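Folding and Linens board
Thread: Laying it out flat before you fold - worth the extra minute?

furix_folds
Posted 7:40 am

Morning all! I got hooked on folding back in June when I finally cleared out my linen closet, and I have gone from a person who stuffed everything in a basket to a person who has opinions on hems. I love it. There is something so good about a shelf where every edge lines up.

My question is about the very first step. I used to fold in the air, chin on the towel, arms out like a scarecrow. Now I put the piece down on a white table, get it lengthwise in front of me, and sort out the creases before I make any fold at all. My stacks look so much better. My sister says I'm wasting my life.

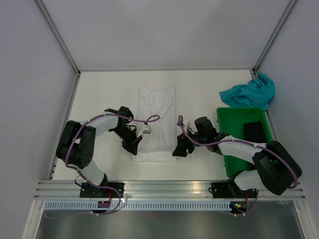

What I like to do is start from the bottom hem and get that straight first, then smooth upward with the flat of my hand. The top edge is always where it goes wrong for me. I'll have a lovely bottom and then a wavy top with one corner flopped over. Do you fix the top before the next fold, or fold and hope it hides inside?

Also, how many of you fold in thirds? I have a shelf that is 35 cm deep and halves just don't sit right on it.

Kristaps

tanui_linen
Posted 8:15 am

Fix the top first, every time! A wavy edge gets worse with each fold. Take hold of the two top corners, give a little tug outward, lay it back down. Takes two seconds.

And thirds, yes. Thirds lengthwise, then in half, then in half again. Fold toward the shelf so the round edge faces out.

doina_s
Posted 8:52 am

I'm going to disagree with both of you, in a friendly way. A table is great for shirts and anything with a shape to it. For towels it's slower and I can't see any difference once they're in the closet. I do a load of towels standing at the dryer, in the air, and they stack just fine. Mine get used by three teenagers. They live on that shelf for a day at most.

furix_folds
Posted 9:05 am

Three teenagers, OK, you win that round! But do your corners match?

doina_s
Posted 9:11 am

Close enough that I sleep well.

Kheri L
Posted 10:30 am

I'm with the table people. I worked one summer in the laundry at a guesthouse called Medora and we folded everything on a big flat counter, 100 towels on a slow morning. Once your hands learn it you stop looking down. Doina, I bet you'd be faster on a counter too if it was the right height. Mine at home is too low and my back lets me know about it.

One thing they taught us there: keep the counter clear on the side you fold toward. Put the finished stack and whatever is waiting off to one side, and always the same side. I keep mine on the right. 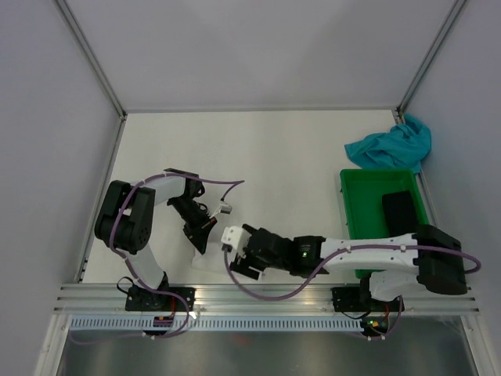
White tabletop, with fabric and a container over on the right side.

I fold right to left so it feels natural to reach that way for the next piece. My wife has everything on the left and we cannot share a table.

tanui_linen
Posted 10:48 am

Ha, same in our house. I'm a lefty and my stack goes on the left. Whoever gets to the table first sets it up and the other one complains.

zatia59
Posted 12:20 pm

Long time reader, first post. Can I put in a word for a slightly rough surface? I tried a smooth white tabletop and my thin cotton things slid all over the place when I smoothed them. I spread an old flannel sheet over mine now and it grips just enough. Pillowcases are a joy on it.

Vasanthi

Kheri L
Posted 12:41 pm

Interesting! I like a slick top for the same reason you don't. I want to be able to spin the whole piece a quarter turn without picking it up. For thin cotton I can see your point though.

doina_s
Posted 1:02 pm

So now we need a table AND a flannel sheet AND a lefty side and a righty side. I've folded the whole load while reading this thread.

furix_folds
Posted 1:30 pm

I'm trying the flannel tonight, I have a sheet with a torn corner that has been waiting for a purpose. And the corner tug works, I did it on four hand towels at lunch and the tops came out so straight I called my sister over to look. She was not moved.

Thirds fit the shelf too, with a bit of room at the back. Next up is fitted sheets, so if anyone has a way of doing those that doesn't end in a ball, please tell me. I've watched videos. I get as far as tucking the second corner and then I lose track of which side is out.

Erasto K
Posted 2:16 pm

Put your hands inside the corners with the sheet inside out, then flip one corner over the other. Do that standing up, and only lay it on the table once all four are nested. I wasted 30 minutes on my first one and now I do them before anything else in the load.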